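Emgate Tabletop Bins - Your Questions

We get a lot of mail about small bins, and we love it! People who write to us about trash tend to be people after our own hearts. These are the questions that come up most. If yours isn't in the list, send it in and we'll add it.

What is a tabletop bin for?

Anything you'd otherwise leave sitting next to your elbow. Thread ends, pencil shavings, tea bags, bits of tape, the backing from stickers. A bin within arm's reach gets used all day long, and a table that gets cleared as you go is such a pleasure to come back to in the morning.

Which size should I get?

We carry two. The Urka holds 142 fluid ounces and suits a desk or a craft table. The Bitine holds 200 and is the better pick for a kitchen or a shared workroom. If you're torn, go with the bigger one - you can always fill it halfway.

Where on the table should it go?

Off to one side, on whichever side your throwing hand is. Left-handers, please don't put up with a bin on the right because the last person liked it there! Try a spot for a week, then move it if you keep missing. Leave the middle of the table for your work.
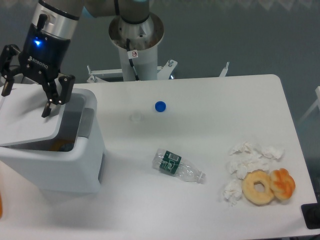

White trash bin at the left side of a white table.

Doesn't white show every mark?

It does, and I've come to like that. You see the coffee drip, you wipe it, done. On a white table a white bin also sort of melts away, so a small room feels calmer. If you do a lot of painting or work with dark inks, you may be happier with the gray.

How do I clean a plastic bin?

Warm water, a drop of dish soap and a soft cloth. Let it stand for 10 minutes if something has dried on, then rinse and turn it upside down on a towel. Skip scouring pads. They leave fine scratches and the scratches hold on to dirt.

Mine smells even after washing. Help!

Baking soda! Make a paste with a little water, rub it around the inside, leave it overnight and rinse. Genji Okabe wrote to us in January to say he also dries his outdoors in the sun, and we've been doing the same ever since. It works beautifully.

Do I need a liner?

For dry trash, no. For food scraps, yes, and the Ichikawa liners fit both of our sizes. They come 700 to a carton, so you may want to split one with a neighbor. Fold the top over the rim by an inch or two and it'll stay put.

How often should I empty it?

Kitchen table, every evening. Desk or craft table, when it's two-thirds full. I empty mine while the kettle is on.

Can I put recycling in it?

Sure, just keep a second bin for it. Two small ones side by side work really well for paper and everything else - put a label on each if more than one person uses the table.

Does it come with a lid?

The Bitine has one you can order separately. The Urka is open only, and we don't have plans for a lid right now.

Can I return it if the size is wrong?

Yes, unused and within 60 days. Please keep the carton.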